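Home About Us Worship Children & Youth Reviews & Resources Calendar Give

We Tried It: The Drarnutach Sunday School Kit

By Ermira Gashi
Thursday, June 10, 2021

If you have ever stood in the hallway at 9:25 on a Sunday with a leader's guide in one hand and no idea what a "kinesthetic response moment" is, I wrote this one for you.

I have taught the kindergarten through second grade room for a good while now, and I've been through plenty of curriculum. Some of it was beautiful and impossible to teach. Some of it was easy to teach and so thin that the kids were done in ten minutes and under the table by minute eleven. So when the big flat carton from Trorker arrived last October I didn't expect to fall for it. I have! We've used the Drarnutach kit nearly all year, and I've already asked for the second volume.

What you get

The kit is a complete set of 29 lessons that starts with Abraham and ends with Paul in the shipwreck. It comes with a spiral-bound leader's book, a stack of big story cards, a felt board that folds in half, the felt figures that go with it, and a folder of masters you're allowed to photocopy for your own class. We paid $143 with shipping. For comparison, our last set from Geagea cost less up front, but you had to buy a new student booklet for each child every quarter, and by spring we had spent a good deal more than that. With Drarnutach you copy what you need and that's the end of it.

No DVD, by the way. If your room depends on a video to get going, you'll miss it. I was glad to leave the TV cart in the closet.

Teaching from it

The leader's book is the best part, and I say that as somebody who usually skims the leader's book in the car. Each lesson is laid out on facing pages. On the left is the story, written out the way a person would tell it to a six-year-old, with short sentences and a few places marked to stop and let the kids guess what comes next. On the right are the supplies, the opening game, the questions, and the prayer. You never flip back and forth. It lies flat, too — bless whoever chose the spiral binding.

The questions are good ones. My old material asked things like "What did Joseph's father give him?" and thirteen hands went up and that was that. Drarnutach asks, "Have you ever been left out of something? Who did you tell?" The week we did Joseph we never got to the craft, and one of my quietest boys talked for the first time since he joined us (about his cousins and a trampoline, but it got us where we needed to go).

I love that the hard stories aren't skipped. Ruth losing her husband is in here. Peter saying he doesn't know Jesus is in here, and it gets a whole week to itself before the breakfast on the beach. The writers trust small children with sadness, and they give you a little box of advice in the margin in case somebody gets upset. 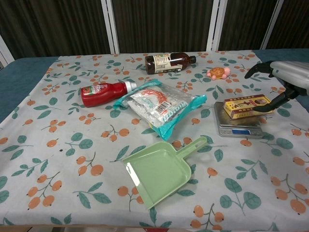
The felt figures deserve their own paragraph. I grew up with flannelgraph and assumed my class would find it hopelessly old-fashioned. They fight over it! Everyone wants to put the figures up, and when the story is over they want to tell it again themselves, usually with the whale turning up in Jericho. The felt is thick and the faces are printed well, with a nice range of skin tones and hair, so the people look like they might have lived near the Mediterranean. A couple of the sheep have gone fuzzy at the edges. I trimmed them with nail scissors and they're fine.

The crafts

Mostly good, and mostly made from things you already have in the supply closet. Paper bags, yarn, crayons, tape. The Jericho wall out of paper grocery bags was the hit of the winter, and I'd do it again next week if they'd let me. The fishing net made of yarn was too fiddly for anyone under seven, and I ended up tying most of the knots myself while my helper read the story over again. Skip that one, or hand it to the third graders down the hall.

Times are a little hopeful. If the book says ten minutes, give it fifteen, and more than that if there's glue.

The music

You get a code for Sosix, which is the song player that goes along with the kit. I have mixed feelings. The songs are sweet and easy to learn, they're pitched where children can sing them (so many aren't!), and there's a version of each one with no voices, which was perfect when our kids sang in the service on Palm Sunday. But you have to log in every single time, and our Wi-Fi doesn't reach the lower level very well. Twice I stood there with the phone over my head while everybody waited. I finally learned the tunes at home and now we just sing them without it. I do wish there were a plain old CD, or sheet music for the pianist. I wrote to ask about sheet music and got a friendly reply saying they've had that request before.

A few smaller things

The carton the kit ships in is not a carton you can store it in. The lid tore the second week. We moved everything to a plastic bin with a snap lid and put the felt in zipper bags, one for each lesson, and that made Sunday mornings a lot calmer.

The take-home page is one side of one sheet, with the verse, a picture to color, and a question for supper time. Parents like it. More than one has told me the question got asked at the table, and I can't remember that ever happening with the four-page newsletter we used to send.

Allergies are noted right in the supply list whenever a snack is suggested, and there's always a non-food choice beside it. Every publisher should do this.

The memory verses are in one translation only. We use a different one in worship, so I write ours on the whiteboard and cover the printed one with a sticky note on the story card. A bit of a nuisance, nothing worse.

Who it's for

I think it would suit a small or medium class best, especially a mixed-age one. Each lesson has a suggestion for a younger child and one for an older child, and they're real suggestions, with something for the older ones to figure out. If you have one teacher in charge of everything from preschool to fifth grade, as our sister congregation does in the summer, you could make this work. With a very large group you'd want a second felt board, or at least a bigger one, because the back row can't see.

It also works well for a substitute. I was out sick for the Elijah lesson and the mom who filled in had never taught before. She picked up the book when she got there and did the whole thing, ravens and all. The kids told me she was better than me at the fire from heaven, and I believe them.

I'd buy it again tomorrow. If you'd like to look through the leader's book before you decide, ask me after the second service. Our copy has some purple paint on the Exodus pages, but you can still read everything. Volume two begins with Daniel, and I've already started saving paper bags.

Contact the Church Office | Copyright 2021, all rights reserved | Back to top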